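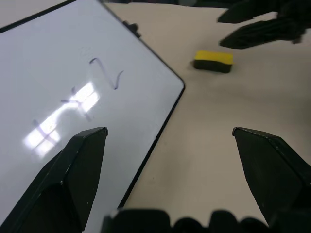

Hi, I'm Asabe, and I run Welteswood — a little online magazine of short fantasy and ghost stories. I started it at my kitchen table in Punemcombe with one story of my own and a lot of nerve, and we've now published 217 stories by people far better at this than I am!

Zixuan Qiu reads the submissions with me (we fight about endings, mostly). Etornam Nartey does the copy edits and has saved me from some terrible commas. Olumide Abubakar writes our reviews and will happily tell you why your favorite vampire novel is overrated.

We put out 2 issues a year, with the next one coming in August. The theme is "Borrowed Houses," so send us your odd lodgers and locked attics. I love a slow, creepy story where the weather does half the work. I'm a harder sell on prophecies, but please try me anyway — Timothée Collet did, and his was the best thing in issue 19.

Stories go through the submissions page, and I answer every one myself, usually late at night with tea.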